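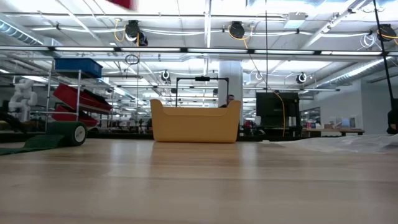

The bench, the yellow bin and a lot of cable reels overhead

So April was spreadsheet month! I'd promised Nermina Dumitrescu a proper shopping list for the second bench before she went off on leave, and I thought it'd take an afternoon (ha). We already knew what the arms would cost. What I hadn't done, ever, was sit down and write out everything else that sits near an arm, and there's masses of it.

Take cables. I'd put in one line for "cables and bits" and Tùng Vương sent it back with a question mark the size of the page. Fair enough. The quote from Clerkov for hanging reels came in at £140 each fitted, and once you've worked somewhere with the power coming down from the ceiling you really don't want to go back to extension leads on the floor. I've budgeted for seven and I'm hoping to get away with fewer.
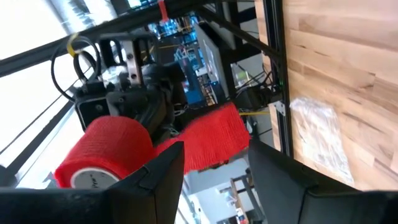 Consumables are the line I got most wrong last year. I'd allowed for spare fingers and fixings and completely forgotten that the stuff being handled gets used up too. A roll of stretchy red bandage like the one in the grippers there costs next to nothing, but it has that crinkly surface, and after it's been unrolled and wound up again enough times I'd expect it to look very sorry for itself. So this time there's a monthly pot of £60 for things to pick up, and Yến Khúc is in charge of it. She's already asked whether it covers biscuits.

Then there's the question of how many cameras to keep in the cupboard. Ngọc Ninh wants a spare for every position,
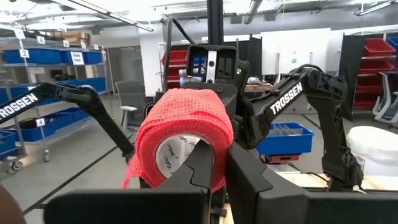

and I do see her point, because the lead time from Grarkora is nearly nine weeks and a bench with a dead camera is just an expensive table. But spares are money sitting in a drawer. We've settled on one spare of each type for now, plus a spare bracket, and we'll look at it again in the summer.

Shelving I'm leaving exactly as it is. Bins on a wire cart with wheels, cheap as chips, and you can shove it out of the way when you need to get behind something.
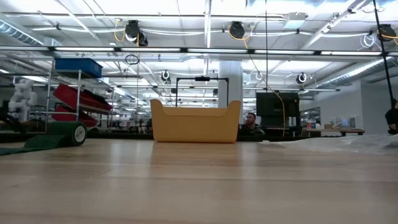 Same bench, same basket, with the shelving cart over on the left

Still to sort: a second monitor stand, and whether we go with Clorneo for the frame or cut our own. Uyên Bùi has offered to do the cutting if I buy the blades, so I'm pricing up blades tonight.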